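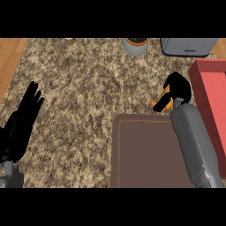 Início > Perfis > Mei-kuen Yen > Fio

Domingo, 21 de março, e eu a ver um robô simulado às voltas com um croissant. A minha mãe acha que trabalho em medicina.

A pergunta do fio: se treinarmos a política só em simulação, quanto é que a textura da bancada estraga a pega? A nossa era sempre branca. Passámos para granito manchado e o Purkau perdeu logo a compostura.

Método: 300 episódios por bancada, a mesma política, o mesmo croissant. Só muda a textura. A torradeira e o vaso ficam, são distratores (o vaso distrai-me mais a mim).

Resultado: 17 falhas no branco, 200 no granito. Repeti 3 vezes porque não queria acreditar. Continuo a não querer.

O pior caso é a mão fechar ao lado da ponta do croissant, com imensa convicção - as métricas de confiança da Emance chamam a isso sucesso.

Baralhar texturas no treino recupera boa parte. Ideia velha, eu sei, escusam de me mandar o artigo.

Código em agosto, se o cluster de Tukthorpe deixar. Agora vou almoçar. Croissant não.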